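数据采集简讯:卧室场景小物收纳任务

二月起,Fimdale项目的手持夹爪采集转入家居场景,首批任务为床面小物收纳:操作者双手各持一只夹爪,将散放在床单上的小件逐一拾起,放入盒内。本批计划采集400条,目前已提交362条,其中31条因轨迹中断或两侧时间戳未对齐退回重采。

物件选择以尺寸小、材质差异大为原则。硬质纸盒、软胶玩具、塑料果蔬模型混放,朝向不作规定。床面受压后会下陷,指尖接近高度与桌面任务不同,操作者须放慢下探速度,闭合前停顿约半秒。

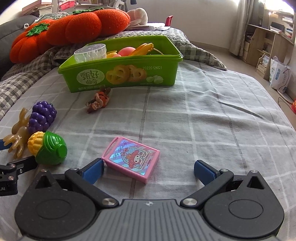

问:抓取失败的片段要不要删掉?
答:保留。失误后在同一条内重新抓取并完成放置的,标为“含恢复”,照常入库;中途放弃的单独归档,不计入有效条数。

标注方面,Munther Karaki已更新分段规则:每次拾放拆为接近、闭合、转移、释放四段,闭合段以指间开度停止变化为终点。带反光面的包装容易造成视觉定位漂移,复核时应逐帧检查接近段末尾。格纹床单属于重复纹理,特征匹配偶有错位,处理方法同上。

训练侧用前78条有效数据做了一次小规模试跑,仅用于检查数据格式和动作归一化,不作为性能依据。Corix组负责的加载脚本已支持双夹爪输入,左右通道命名请以新版说明为准,旧版字段停用。

尚未提交的条目请于周六18时前上传至Mansour目录。换场景前须重新标定开度零点,标定文件与当批数据放在同一层级。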